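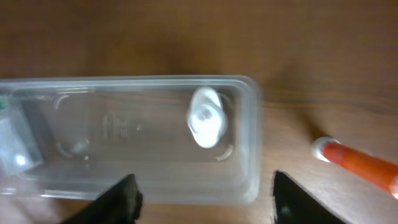 4. The wrist camera and the clear tray problem

4.1 Where the build stood

By the time we got to the tabletop tests, the arm had already moved house once. It started out in my garage and ended up on a bench at Seltholm, the shared workshop where most of the cutting and soldering for this project got done. The arm itself is the Keramlow design with longer forearm plates and a new wrist. We kept the two-finger gripper from the first version because it worked, and because I didn't want to print another set of linkages (the first set took four tries, and I still have the bad ones in a coffee can).

The wrist camera was the big change in this round. In Section 3 I talked about the overhead camera, which was great for finding things and pretty bad for picking them up, mainly because the hand kept getting in the way. Moving a small camera down to the wrist means the fingertips are always in view at the bottom of the picture, so the software can judge where they are against whatever we're reaching for. That's the theory, anyway! In practice you trade one set of headaches for another, and this section is mostly about the new set.

4.2 What the camera gets to work with

Figure 4. Wrist camera view with both black fingers at the bottom edge, a clear plastic tray holding a white rounded object, and an orange tube-shaped item with a white end cap on the wood to the right. Note the doubled outlines on the tray wall and the white object.

I picked Figure 4 because it has most of our troubles in one place. Take the tray first. You can see the table right through its floor, so as far as color goes the inside of the tray is brown wood and the outside of the tray is also brown wood. What's left for the software is the rim, which shows up as pale highlights, plus a few curved shapes molded into the floor that catch the light too. Our edge finder loved those molded curves. It was perfectly happy to call one of them the tray wall and plan a grasp around it.

Then there's the blur. The white object is easy to find, being the brightest thing there, but its outline is doubled, and a doubled outline gives you two answers for where the edge is. When the fingers only have a little room to spare on each side, two answers is one too many. The orange item is much kinder. It has strong color against the wood and sits out in the open at an angle, and a plain color threshold picks it out without any cleverness from us.

4.3 What we changed

The first fix was boring. We made the arm stop before it looks. The Clurkwood control board lets you put a wait between moves, and we had set ours to zero back when we only had the overhead camera and never thought about it again. We tried a few settings and landed on a pause long enough for the wrist to quit swaying. It makes the arm look a bit hesitant, like somebody checking for their keys, but I've gotten fond of it.

The second fix was to quit asking the software to find the whole tray. It now looks for the rim only, and it wants 2 long highlights running more or less parallel before it will believe there's a tray at all. Short curved highlights get thrown out. This is crude, and it will fail on a round dish – we know, and we left it for later.

The third change was in the labels. We had 2,061 wrist pictures saved up from the October sessions, and I went back through the lot by hand and marked the blurry ones so the training script could skip them or weight them down. It was tedious work, done mostly with the radio on. I'd do it sooner next time, before training anything.

4.4 Things still open

Reflections are still a pain. The bench light sits high over the table, and any shiny plastic throws a glint that moves as the wrist moves. I tried taping tracing paper over the lamp and liked the look of it, though I haven't run a fair comparison yet, so I won't claim anything for it here.

The finger pads need another pass as well. I'd like a softer material with a cleaner edge, partly for grip and partly so that the fingertip outline is easier to track from the camera. The Calloway pads are on order. Mounting them means a new fingertip with a shallow slot, and the drawing for that is in the appendix along with the wrist bracket and the cable guide.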